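Odar Two-Hand Gripper Kit
Set-up and Demonstration Guide
Revision 2025-08-26

Section 4. Showing the kit to visitors

Use this section when you run the kit at an open day, a school visit or a demonstration in someone's home. It assumes that both grippers have been charged and paired as described in Section 2. If they have not, go back and do that first. Pairing in front of visitors is slow and the status tones are loud.

4.1 Before the visitors arrive

1. Choose a surface you can reach across without leaning. A bed, a low table or a padded bench all work. Household surfaces are preferred for the folding demonstration.

2. Lay out the clothing. Use soft items such as baby clothes, T-shirts or thin towels. Leave at least one item unfolded for the demonstration.

3. Remove anything with pins, loose buttons or open zippers.

4. Run both cables away from the side where visitors will stand. Leave enough slack to move each gripper across the full width of the work surface.

5. Start the Tronano recorder and check that both grippers are listed. If only one is listed, unplug the other at the recorder end, wait for the tone, and plug it back in.

6. Open and close each gripper fully 4 times. The recorder uses these movements to set the end points. Do not skip this step after transport.

7. Check free space on the recorder. A demonstration session of 200 short takes fits on an empty card.

Note: The grippers do not have motors. The fingers move only when the person holding the gripper moves them. Visitors often expect the kit to act by itself, so say this at the start.

4.2 Running the folding demonstration

1. Stand or kneel facing the work surface. Hold one gripper in each hand.

2. Press the record switch. Wait for the single tone.

3. Bring one gripper to the edge of the garment and close the fingers on a single layer if you can. Thick bunches of cloth slip more easily than flat edges.

4. Use the second gripper to hold the other end. Raise it slowly until the cloth between the grippers is clear of the surface.

5. Carry the raised end across and lower it. Open the fingers before you pull back.

6. Smooth the fold with the side of a closed finger. Do not use your hand, as this will spoil the take.

7. Press the record switch again. Two tones mean the take has been saved. 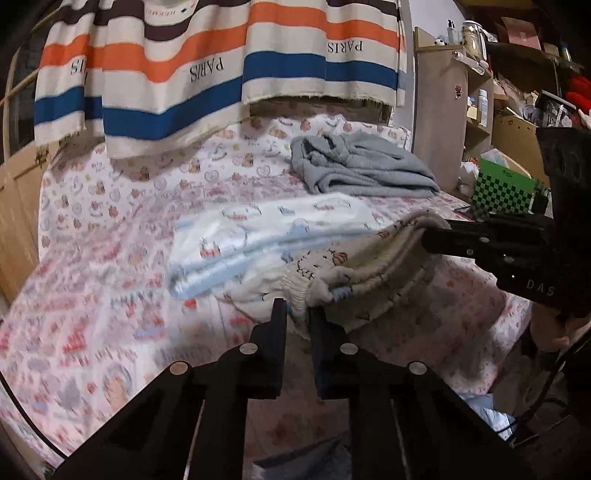 Figure 4-1. Both grippers at work on a cream garment. The gripper at the right holds the raised end.

If the garment slips out, leave the recorder running and pick the garment up again with the gripper. A take with a second try is still usable. Stop and start over only if the garment falls on the floor or a cable comes loose.

Caution: Keep fingers, hair and sleeves clear of the linkages on both sides of the gripper. They spread outward and can pinch.

Caution: Do not pull on a gripper when its cable is tight. The connector can be damaged and is not covered by the Cassim repair plan.

4.3 Letting visitors try

Visitors may use the grippers when the operator is standing next to them. Allow 4 visitors per group. With larger groups the people at the back cannot see, and the cables get stepped on.

1. Save the current take and switch the recorder to Guest. Guest takes are kept in their own folder.

2. Hand over one gripper only. Let the visitor open and close it a few times over the empty part of the surface.

3. Ask the visitor to pick up a small item and put it down in another place.

4. Hand over the second gripper when the visitor is comfortable with the first.

5. Offer a simple fold. Folding a towel in half is enough for most people. Sleeves are hard and should be left for those who ask.

Children need an adult beside them. The large gripper is heavy for small hands, so support it from below.

Note: The cameras record everything in view, including shelves, doors and other parts of the room. Tell visitors this before they start, and put away letters, family photos and screens.

4.4 Showing the recording

1. Connect the recorder to a laptop with Clillix Viewer installed.

2. Open the last take. Drag the slider to the point where the garment is first lifted.

3. Play at half speed. At full speed the finger movement is hard to follow.

4. If the picture is dark on one side, turn on another lamp before the next take. Do not change the exposure setting during a session.

4.5 Packing up

Switch off the recorder first, then unplug the grippers. Wipe the fingers with a dry cloth and remove any lint from the pivots. Coil each cable loosely and place it beside its gripper in the case, never around it. Delete the Guest folder unless the visitors have signed the form in Appendix B.

Go to Section 5 for cleaning and storage.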